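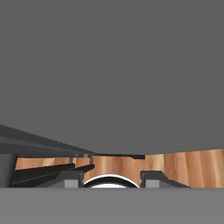 十二月的读书会通讯照例留一栏给吃的,这次我想聊聊做冰粉、凉糕和水果冰这些"不合时令"的东西。对,大冬天!暖气一开,屋里干得嘴唇起皮,这时候端一碗凉丝丝的冰粉出来,比三伏天还过瘾。我从上个月开始折腾,越做越上头,厨房里现在到处是纱布和小碗。

先说冰粉。现成的粉包当然方便,可是手搓的冰粉籽真的值得试一次。我的比例是40克籽配3,000毫升凉白开,籽装进纱布袋,扎紧口,整个浸在水里反复揉。刚开始水没什么变化,揉一阵子手上就会觉得滑,然后开始有细细的泡沫,水色慢慢变成淡黄。这个过程特别解压,我一边听广播一边揉,常常揉过了头。揉过头也没什么,就是籽壳的碎末会多一些,再滤一遍。

点浆用石灰水的上层清液。食用级的石灰,提前冲开放着沉淀,只舀上面那层清的,沿着盆边慢慢倒,同时朝一个方向搅,搅匀就停手。停手很要紧,我头一回兴奋过度,搅个没完,结果成了一盆碎絮,拿勺子一捞全散了,最后拌着红糖水当饮料喝掉(味道居然不差)。后来学乖了,倒完搅匀,盖上盖子,人走开,去看两章小说再回来。

说到小说,上次读书会Tapio Kuusisto带来一本讲北方冬天的随笔集,里面有一段写屋外零下二十几度,主人坐在炉子边吃冰镇的越橘,读得我口水直流。他说他小时候家里冬天也吃冰的,冻果子从外面的木箱里直接拿,咬下去牙都疼。我当时就决定这期写冰粉。Tapio还给了我一个做法:冻果子不化开,直接和热的焦糖汁一起上桌,热汁一浇,果子外面软了,里头还是冰碴子。我用山楂试过,太好吃了,酸得人一激灵,再来一口甜的! 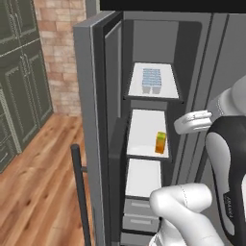

红糖水我熬得比较浓。老红糖掰成小块,加水刚刚没过,小火煮到冒密密的小泡,丢两片姜,关火焖着。千万别急着浇,烫的糖水一下去,冰粉表面就塌了。我的习惯是晾到不烫手,再进冰箱。顺便说说冰块,上层隔板中间放一盘带浅蓝色格子的冰格,像图里那样摆就很顺手,端水进去的时候不用歪着身子,水也不容易洒。冰格下面那层我喜欢空出大半,留给盛冰粉的大盆。当然了,要真正冻成冰块还得挪进冷冻室,冷藏这一层只是先把水凉透。糖水里扔两块冰,喝到最后也不会寡淡,前提是糖熬得够浓。

配料这件事大家吵了好多年。我站花生碎、葡萄干、醪糟这一边,山楂片可以有,西瓜丁就免了,冬天的西瓜又贵又没味道。有位住在Lultow的老读者来信说,她家乡的吃法是只放糖水和白芝麻,多一样都算糟蹋。我照着做了一碗,确实清爽,冰粉本身那点淡淡的草木气就出来了。可是第二碗我还是把醪糟加回去了,对不起!

再说凉糕。凉糕用米浆,大米泡过夜,磨得越细越好,我家的小石磨是在Medeiros杂货铺淘来的,沉得要命,拎上楼歇了两回,但是磨出来的浆真香,料理机打的怎么也差一口气。米浆下锅要不停地搅,从锅底往上翻,搅到变稠、发亮、鼓起大泡,再加一点点碱水,颜色会微微泛黄。趁热倒进抹过水的碗里,抹平。凉透以后倒扣出来,颤巍巍的一块,浇上糖水,切开的断面光滑得像玉。

有几个小毛病我自己反复犯,写出来给大家省点力气。米浆太稀,成品就立不住,搅的时候提起勺子看看,浆应该是慢慢往下坠的。碱水宁少勿多,多了发苦,什么糖都救不回来。还有盖子,凉糕放冷藏一定要盖严,我有一碗没盖,隔壁恰好放着半颗洋葱,那个味道……后来全家都记得。

水果冰最省事,适合带孩子一起做。橙子挤汁,混一点蜂蜜,倒进浅盘里冻,每隔一小时拿叉子刮一遍,刮成松松的冰屑。六岁以上的孩子都能干这个活,而且干得比大人认真。柿子更简单,熟透的整个冻硬,拿出来切掉顶上一片,用小勺挖着吃,口感跟雪糕几乎一样。冬天的柿子甜得不讲道理,我今年一口气冻了半抽屉。

下次读书会想请大家各带一样凉的来,地点还在Cudard茶室楼上,晚上七点开始,碗勺我来准备。做砸了的也欢迎,碎冰粉拌糖水我可以作证,是能喝的。书目是那本北方随笔集的后半部,没读完也来!

读者留言

豆豆妈:照着40克的比例做了,一次成功,孩子吃了三碗。就是揉得我胳膊酸。

老槐树下:石灰水这一步我一直不敢,能不能用别的点?我奶奶以前好像用牙膏,不知道真假。

本栏作者:回老槐树下,牙膏的说法我也听过,入口的东西还是用食用级石灰吧。实在不放心就买现成粉包,滚水一冲,放凉就好。

西窗:西瓜丁派表示不服,夏天再战。

米粒:凉糕碱水到底放多少?"一点点"对我这种新手太难了。

Restarport的阿青:冻山楂浇热焦糖试过了,糖汁一碰到果子就脆了,咔嚓咔嚓的,推荐!记得山楂要去核。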